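Mwende Magesa
March

Went to the open day at Hokov this afternoon. They had the simulator running on the big screen and let visitors pick the tasks.

First up was doors. Revathi Kamath runs that part and says they've built 400 rooms so far, all with different walls and floors.

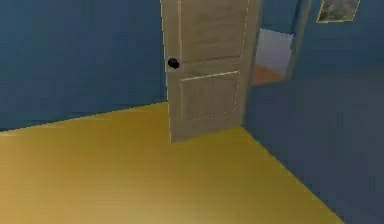 Each policy gets 48 tries per room before they change anything. I asked if that was enough. She said for doors, yes — for kitchens they go higher.

Then table tasks. You type an instruction and the arm gets a cluttered table to work over. Lamp, laptop, plant, even a kettle on the laptop. 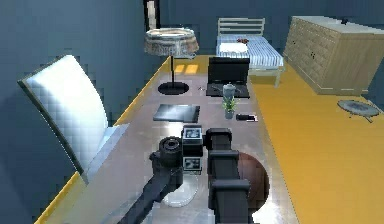 Render: Hokov / Tilau simulator

Reto Kaufmann took questions after. Mine was how much carries over to real hardware. He said they're still measuring, and the numbers come out with the next Tilau release.

They're doing another one — sign up at the front desk if you're nearby.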